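March
Jayasinghe, Clinical Measurement Group, Birgate

3. Methods

3.1 Participants and setting

The study was carried out in the outpatient clinics of Birgate and Plarngate hospitals. Adults who attended for a routine blood pressure check were invited to take part. Those with an irregular pulse, a recent arm injury, or a dialysis shunt were not eligible. In all, 325 adults gave written consent, and 103 of them agreed to return for a second visit under the same conditions.

Readings were taken by 24 nurses and clinical assistants. Each had completed the standard hospital course in manual blood pressure measurement. They were given a further training session on the home monitor used in the study, the Predham upper-arm device, and were asked to read the user guide in full before seeing their first participant.

3.2 Measurement procedure

Participants sat with the back supported, both feet flat on the floor, and the arm resting at heart level. They were asked to stay quiet for five minutes before the first reading. Arm size was measured halfway between the shoulder and the elbow, and the cuff was chosen from the size chart supplied with the monitor. Tight sleeves were removed – they were not rolled up.

Two readings were taken by stethoscope and two by the home monitor, in alternating order, with a rest of one minute between them. The order in which the methods were used was set by a printed list held at each clinic. Staff recorded the stethoscope readings on paper before looking at the monitor display. A reading was repeated once if the participant spoke, coughed, or moved the arm while the cuff was filling. Cuffs were wiped down between participants, and used wipes and paper covers were placed in a bin at floor level. 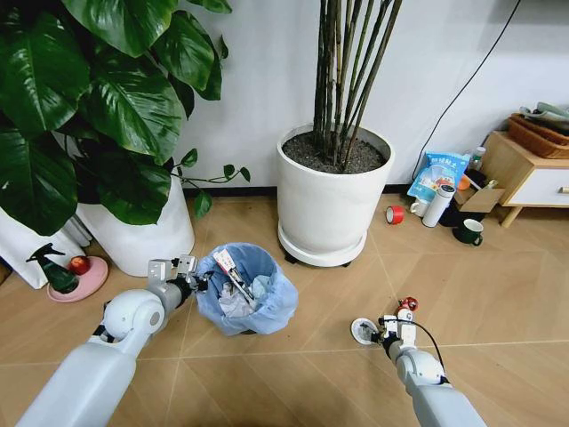 Figure 1. Two white arms with grippers, the left one beside the rim of a small wastebasket.

3.3 Analysis

The main outcome was the difference between the mean stethoscope reading and the mean monitor reading for each participant. Upper and lower pressure values were treated separately. Differences were plotted against the average of the two methods, and limits of agreement were worked out in the usual way.

Eight participants had at least one missing monitor reading. They were kept in the description of the study group but left out of the comparison of methods. No missing values were filled in.

Readings from the second visit were used only to judge how well each method repeated itself. They were not combined with those from the first visit. Results for each cuff size are given separately, as the fit of the cuff is known to affect the reading – mainly in people with larger upper arms.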